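**Notebook – Skokonau house, dining table and waste sorting**
January, entry begun 4:10 p.m.

Purpose: to record the state of the table before the Prarnari storage plan is applied. The cloth remains on throughout. Wrappers and empty packaging go to the bin beside the table; food and dishes are dealt with afterward.

The bin is to be lined before any sorting begins. Paper and plastic are not separated at this stage.

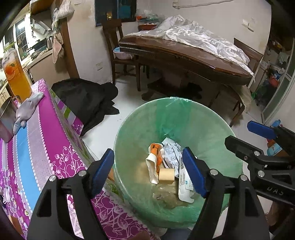

*Lined bin with wrappers and an opened white box; drink bottle at the far end of the table.*

Snack packets are to be checked before disposal. A packet that still has contents stays on the table. Colleagues are reminded that gloves are not waste and should be returned to the sink – two pairs were lost during the Ortuño entry.
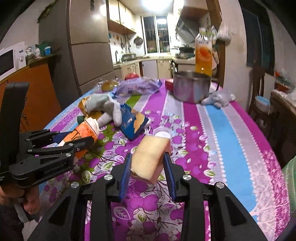
*Snack packets and glove on the cloth, with the lavender package farther back.*

Paper cups are recorded under 200 on the sheet, and sponges under 900. The sponge belongs in the kitchen and should not be stored with food.

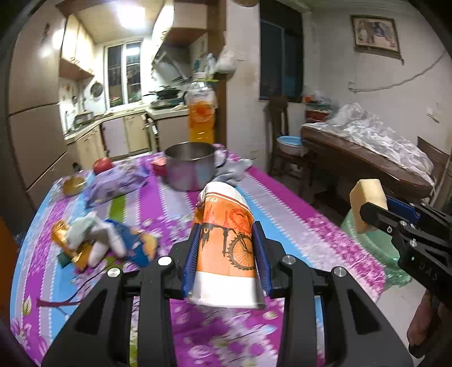
Pots are carried to the kitchen last, after the fruit and baked goods have been put away. Allow 10 minutes for wiping the cloth.

Open item: the plan gives no place for plush toys. Query sent to Sastus, reference 3910.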